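## 4. What the planner does, and what we claimed it would do

Our proposal said the two-arm planner would sort coloured blocks "reliably in clutter". I'd now strike both words. Frans Coppens wrote the scheduler and I wrote the colour classifier, so some of this is aimed at myself.

We logged 923 pick attempts in June, nearly 700 of them with the Sallness collision checker switched on. The checker did stop the arms from hitting each other. It also froze one arm whenever the other was over the bin, so a good share of our "bimanual" runs were really two single-arm runs taking turns. Wolfram Frerichs raised this at the midterm review and we didn't have a decent answer.

Colour classification gave us little grief. Grasp choice did. The planner ranks blocks by distance to the gripper and ignores orientation, which I think is the wrong behaviour for anything lying at an odd angle.

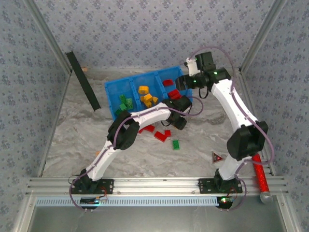 *Figure 3. Both grippers at the divided bin, with red blocks and one green block still on the floor.*

The simulator numbers look much better, but I wouldn't lean on them. All 1,000 simulated episodes used the same floor texture and a perfectly level bin. Before anyone extends this work, the scheduler needs a proper test against a plain alternating baseline, which we never ran.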